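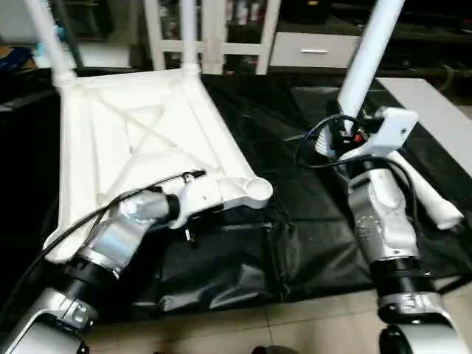 My town wants to go cashless at its summer market, and I have been told by three different people that this is progress. I'm not convinced it is anything except a new bill.

The pitch came from Cultmont, a payments firm, which would supply the card readers for Barkdale's stalls starting in June. The town council heard it with a lot of nodding. Lines will be shorter, they said. Theft will drop. How much theft was there to begin with? Kwabena Asamoah has sold peppers and greens at the market for 12 years, and he couldn't recall losing a dollar to anybody but the parking meter.

What he will lose is a slice of every sale. On 2000 dollars of tomatoes, a fee of a few percent is a tank of gas. The council's summary calls this "modest." It usually looks modest to the person who isn't paying it. 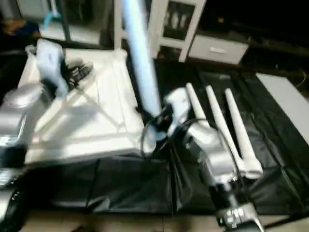 Who gets left out

Supporters like to say that everyone has a card now. Everyone they know, maybe. Farzana Seneviratne runs the bread table and says her first hour of trade, before 8 a.m., is mostly older customers and kids sent over with a five. I would like to see the survey showing those people are ready to tap a phone. I asked for it, and there isn't one.
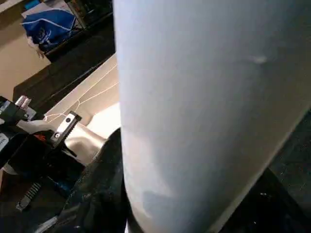 White cylinder, close up.

Then there's the question of what happens when the signal drops, as it does in that parking lot whenever the high school has a game. Ruth Huaranga, who speaks for the council on this, told me the readers store payments and send them later. Fine. And if a card is declined later, who eats the loss? She said she would get back to me.

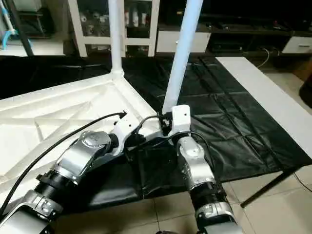 I don't hate cards. I use one for groceries and gas and I barely think about it. A stall that wants a reader should get one. My complaint is with the word "only," which has been slipped into the plan as though it were a detail. Take it out and most of my objections go away. Leave it in, and I'd want to know why a firm that stands to earn a cut of every loaf was the only one invited to speak.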